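**COMMUNIQUÉ DE PRESSE**
*Diffusion immédiate – août*

# Mornerine ouvre son atelier de démonstrations et confie aux mains de ses opérateurs l'apprentissage de ses robots à deux bras

C'est avec beaucoup de plaisir, et un peu de cette fatigue heureuse qui suit les longs mois de préparation, que Mornerine annonce l'ouverture de son atelier de collecte de démonstrations, installé dans l'ancienne imprimerie Laaksonen. L'atelier a une seule vocation : recueillir, geste après geste, les exemples dont se nourrira Truvano, notre système d'apprentissage pour la manipulation à deux bras.

Depuis le début de la campagne, nos équipes ont enregistré 1 292 démonstrations complètes. Chacune est exécutée par une personne qui conduit les deux bras à distance, au moyen d'une paire de poignées articulées, pendant que les mouvements des articulations, l'ouverture des pinces et les vues des caméras sont consignés ensemble. Le système ne reçoit aucune trajectoire écrite à l'avance ; il apprend à partir de ce que les opérateurs ont fait, avec leurs hésitations, leurs reprises et leurs petites habitudes, que nous avons fini par reconnaître au premier coup d'œil sur les courbes.

## Des cartes, des boîtes et beaucoup de patience

Pour cette première campagne, nous avons choisi une famille de tâches que chacun connaît pour les avoir accomplies sans y penser : saisir une carte, la présenter à l'autre main, la ranger dans une boîte ou dans un support à compartiments. Les objets sont petits, minces, parfois transparents, et ce sont justement ces qualités qui nous intéressent. Une boîte en plastique clair se confond volontiers avec ce qui se trouve derrière elle, et une carte tenue un rien trop bas ne se laisse plus reprendre par la seconde pince.

Le travail se déroule dans des enceintes ouvertes à l'avant, où deux bras sont fixés sur un même rail. Les revêtements des parois et du sol changent d'une série à l'autre, afin que Truvano apprenne à reconnaître la carte et la boîte sans s'attacher au papier peint. Nous devons d'ailleurs une pensée reconnaissante à la droguerie du quartier, qui nous a cédé ses fins de rouleaux et qui demande régulièrement des nouvelles de ses damas. 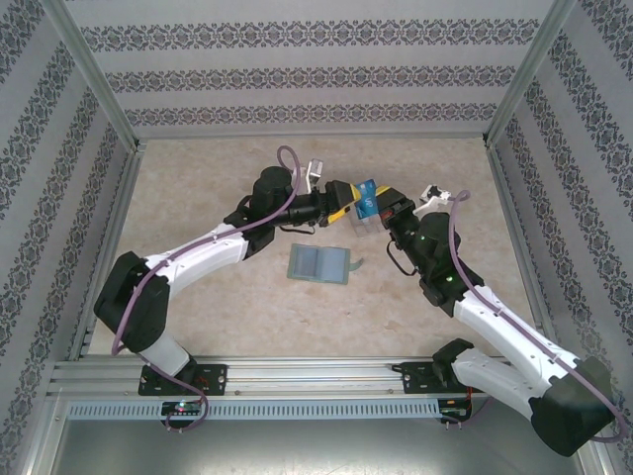 ## Une collecte conduite par des personnes

Chaque opérateur suit une formation de 18 heures avant d'enregistrer sa première démonstration destinée au jeu de données. On y apprend à approcher lentement, à laisser une pince immobile pendant que l'autre travaille, et surtout à ne pas effacer ses maladresses : une carte qui glisse et que l'on rattrape est un exemple précieux, à condition d'être annotée comme telle. Les séances sont limitées à 60 minutes, suivies d'une vraie pause, loin des poignées et des écrans.

« On m'avait demandé, au départ, des démonstrations parfaites, et j'en ai fourni quelques-unes dont j'étais assez fier », raconte Hefin Parry, responsable de la collecte chez Mornerine. « Puis nous avons entraîné un premier modèle et il se trouvait tout bête dès que la carte arrivait un peu de travers, le pauvre. Depuis, j'encourage les opérateurs à commencer dans des positions inconfortables, à tourner la boîte, à déplacer le support, et à s'en sortir comme ils le feraient chez eux, devant leur table de cuisine. C'est plus long, c'est moins joli à regarder, et je ne reviendrais en arrière pour rien au monde. »

Une fois enregistrée, la démonstration est relue par une seconde personne, qui en marque les étapes (approche, saisie, passage d'une pince à l'autre, dépose) et signale tout ce qui mérite de l'être. Les séquences écartées sont conservées à part avec le motif de leur rejet. Ce tri est effectué dans Grendinow, l'outil de relecture développé en interne et qui, après des débuts un peu capricieux, rend aujourd'hui de fiers services.

## La suite de la campagne

La prochaine série portera sur des supports de formes plus variées et sur des cartes de différentes épaisseurs. Mornerine prévoit également d'accueillir des opérateurs débutants, venus d'autres métiers, dont les gestes enrichiront un ensemble encore très marqué par la manière de faire de l'équipe d'origine. Dix places sont ouvertes pour la session d'automne, sans condition de diplôme ; la patience et le goût du travail minutieux comptent davantage à nos yeux.

Les laboratoires et les établissements d'enseignement qui souhaitent découvrir l'atelier peuvent demander une visite, qui comprend un essai aux poignées pour les volontaires. Nous prévenons amicalement nos visiteurs que le premier passage de carte demande en général plusieurs tentatives, et que le café est offert dans tous les cas.

## À propos de Mornerine

Mornerine conçoit des systèmes d'apprentissage pour la manipulation robotisée d'objets courants. L'entreprise réunit des roboticiens, des opérateurs et des annotateurs qui travaillent dans les mêmes locaux et relisent ensemble les séquences difficiles.

**Contact presse et demandes de visite**
Hefin Parry, responsable de la collecte
Mornerine, ancienne imprimerie Laaksonen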